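Speaker Notes: Can Machines Do the Chores Yet?
Clem Tapsell, Tamihana Institute

Slide 4. Soft goods

Thank the hosts and remind the audience that questions are held until the close of the session.

The Institute's position remains that rigid items are within reach of current equipment and that clothing is, for the most part, still outside it. A box keeps its shape when it is lifted. A leather garment does not, and each fold hides part of the next. Pause before moving on. 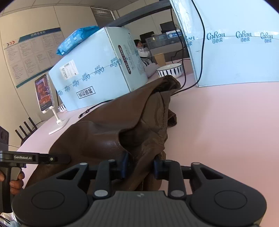
Slide 4: Leather garment on a table, with a narrow fold between the gripper's finger pads.

Draw attention to the fold. A person finds a sleeve or a hem by feel. A machine must first decide which layer it has reached, and the inner and outer sides may look quite different.

State the figures from the Fokby trial: 587 attempts with mixed clothing, 16 garment types, 8 of which were folded to the agreed standard. Do not compare these with the Mulico results, which used towels only.

Manaia Merrick will take the cost section, beginning at slide 5.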